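Final Report: The Stamar Gripper
Intro to Automation, Spring Project
Team Sæther

1. What we said we would do

Our proposal promised a hand-held gripper that could pick up small household objects from a table and collect enough examples of doing so to train a simple control policy. It also promised a mobile base, a voice interface and a website. The website has a home page.

We want to be graded on the gripper.

The tool is called Stamar. The name was chosen in the first meeting, which ran two hours and produced no other decisions. The team name came from a sticker on the door of the lab cabinet we were assigned, and we never learned what Sæther was.

2. Background

Last year's team built an arm first and thought about data later, and their report is mostly about the arm. We read it carefully and went the other way. With a hand-held tool, a person does the moving and the tool records what the gripper sees and how far open it is. You can gather examples on any table in the building, including tables that belong to other departments, until they ask you to leave.

The drawback is that a person gets tired and starts doing things a robot would never do, like nudging a cup into a better position with an elbow. We threw out a lot of recordings because of elbows.

3. Mechanical design

Stamar has two fingers that close toward each other, driven by a trigger through a short linkage. Version one used a rack and pinion we drew ourselves. It was beautiful on the screen and made a noise like someone eating gravel. Version two switched to pivots, and we have stayed with that layout.

The fingers are simple blocks. We tried a curved finger, a finger with teeth and a finger with a soft pad shaped like a duck's bill, which was the most popular design among visitors and the worst at holding anything. Blocks are dull, but they print without supports and you can tell which way round they go at eleven at night.

Mounting holes go in the same place on both fingers. This sounds too obvious to write down. We are writing it down because in March they did not, and one of us spent an evening building a gripper that closed on itself at an angle, like a person with a bad jaw.

4. Setting up the table

Most of our recordings were made on a light wood-grain tabletop. We picked it because dark fingers show up well against it. Our earlier sessions were on a black bench, where the vision code did its best and regularly located the gripper inside a nearby shadow.

Each session started the same way: open the gripper, hold it over the table, wait for the beep, then move toward the object. The waiting matters more than we expected. If you start early, the first part of the recording has no opening measurement attached to it, and the script that sorts the files quietly puts it in a folder called "misc." We found that folder in April. It was large. 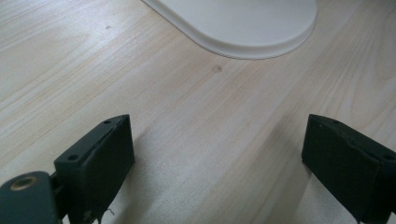

Fliltton, the team at the next bench, thought we should have fixed the opening width at the start of every recording instead of measuring it, and said so at the midterm review and again in their written comments. Their argument was that a fixed start would have removed a whole column from our data and most of the bugs that lived in it. They also pointed out that their own gripper, which has exactly one opening width, had never lost a file.

We thought about this for longer than we let on. A fixed start would have been easier. It would also have meant that the policy only ever saw one kind of beginning, and we wanted it to cope if somebody handed it the tool half closed. In the end we kept the measurement and added a check that refuses to record until the number arrives. Fliltton has asked to be credited for the check. This is the credit.

5. Data collection

We finished with 2,018 usable recordings. The plan called for more, but the plan was written before we had tried holding the tool at arm's length for an afternoon. We learned to work in short shifts and to swap whenever the person holding Stamar began to sigh.

Variety was a bigger problem than quantity. Our early sets were full of approaches from the right, because everyone on the team is right-handed. The policy trained on them would go after an object on the left by way of the right, taking a scenic route across the table. We added a session where we all used our other hands. The recordings were clumsy and turned out to be some of the most useful ones we had.

6. Sitness

Sitness is our training and playback software. It reads the recordings, trims the dead time at each end and feeds the rest to a small network. It was supposed to have a graphical interface. It has a terminal window and a text file of instructions that begins with the word "Sorry."

Training takes roughly 4 hours on the lab machine, provided no other group is using it. Other groups were always using it. We ended up starting runs before going home and coming back in the morning to read the error message.

7. Results

We ran 200 test grasps with the fingers mounted on the class arm. The policy does well on boxy things that stand up by themselves. It does badly on anything low and smooth, where it tends to close a little above the object and then lift, carefully, nothing at all. It carries the nothing to the drop zone and releases it. By every measure in our code except the important one, these are excellent grasps.

We suspect the height estimate. We had one week left when we suspected it.

8. What we would change

Put the holes in the right place. Check the "misc" folder in the first week. Label the spare fingers by version, since ours all live in one box and can only be told apart by people who remember the arguments. Record with both hands from the beginning.

The files, drawings and trained models are in the shared course folder. Next year's team may have the cabinet too, but the bottom drawer sticks and you have to lift it as you pull.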